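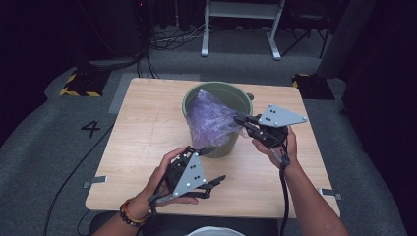
Gerardo Calimlim asked why a robot can't just be told how to take a bag out of a bucket, the way you would tell a friend.

A friend already knows a lot. Your friend knows that a bag is soft, that a bucket is hard, and that one may need holding while the other is pulled. A robot's computer starts with none of this. You could try to write it all down as rules, but a plastic bag folds in a new way each time it is touched. The rules would never end.

So the computer is given examples instead. One example is a record of a person doing a job from start to finish. At Drumemum, the person does the job while holding two grippers, one in each hand. A gripper is a robot's version of a hand. It has fingers that open and close, and it can pinch the edge of a bag.

Why not use bare hands? Your hand has five fingers and can bend in many ways. The robot will have only its gripper. If the person works with the same kind of gripper, the examples show moves that the robot can make too.

What goes into a record

A camera near the person's head stores pictures of the work. Other parts of the system store where each gripper was and how far its fingers were open. All of these are marked with the time, so that the computer can match a picture with a movement.

One record in the bag set lasts 23 seconds. The set, which is named Suvarna, holds 562 records. Between records the bag is pushed back into the bucket — a little deeper, or more to one side. If it always sat in the same place, the computer might learn that place and nothing else.

How the computer learns

The computer looks at a picture and guesses the next movement. Then it compares its guess with what the person did. If the guess was far off, it changes some numbers inside itself and tries again. This is called training.

Not every record is used. A check in May removed 116 of them. In most, a gripper had gone out of the camera's view. The other 446 were kept for training.

Words to know

Gripper: the part of a robot that grabs things.
Record: one stored example of a job.
Training: changing the numbers in a computer program so that its guesses get better.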